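June
Submitted by the Zistton group, second year, Kennedy building

Taking Old Desktops Apart Properly: what we learned from the Flomix refurbishment project

When our group first chose this project I think we all expected it to be the easy option. Everybody has seen the inside of a computer, or thinks they have, and the plan sounded simple enough: take the old office desktops that had been piling up in the Kennedy store, strip them down carefully, sort the parts that could be used again and write up a method that next year's students could follow. It was a lovely project in the end, but it was certainly slower than we had hoped, and I would like to set down how it went while it is still fresh.

The store sheet listed 292 machines. We had the use of one bench for 16 sessions, so it was clear from the first afternoon that we would never get through the lot, and our tutor kindly suggested that we put our effort into the order of work and leave the total alone. That was a great relief to all of us!

Our first job was the paperwork. Every part that came out was given a number in the Tronetell log, a shared sheet that an earlier group had set up, and we carried on from where they had stopped. By the last session the log had reached entry 2307, and 508 of those entries were ours. I will admit that the typing was nobody's favourite task, but it saved us more than once when two very similar memory modules had been put down side by side.

We tried two ways of working. In the first, we stood the tower upright and worked in from the open side, which felt natural but meant reaching in sideways with a screwdriver and dropping a good many screws into the bottom of the case. In the second, we laid the tower down with the open side facing up. Screws stayed where they fell, the light was better, and two people could look in together - although they did have to take turns with their elbows. We used the second way from then on.

The order we settled on was side panel first, then any drives, then expansion cards, then memory, and the processor after that. The power supply came last, with its cables gathered up so they did not snag on anything. We were very careful with the processor lever, as a bent pin means a board that goes straight to the scrap box, and we lost one that way in the second session.

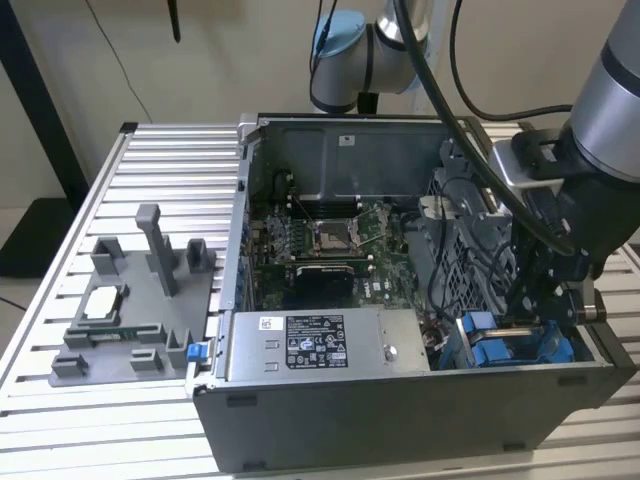
Figure 1. A tower on its side on the slotted bench, panel off and processor socket empty. The power supply is nearest, with the drive cage to the right.

Drive cages took far longer to learn than we had allowed for. Some makers use screws and some use plastic caddies, and it is well worth having a good look before pulling at anything. If we had the time again, we would make a small card for each model showing where the catches are, and keep the cards in a tin at the end of the bench.

We would also ask for a second tray for screws. One tray is fine until somebody knocks it, and then the rest of the afternoon is spent on the floor with a torch.

The log and our written method have both been left in the Kennedy store for the next group, along with the labels we did not use.

Contact: Flomix project desk, Kennedy building | Copyright Zistton group | Back to top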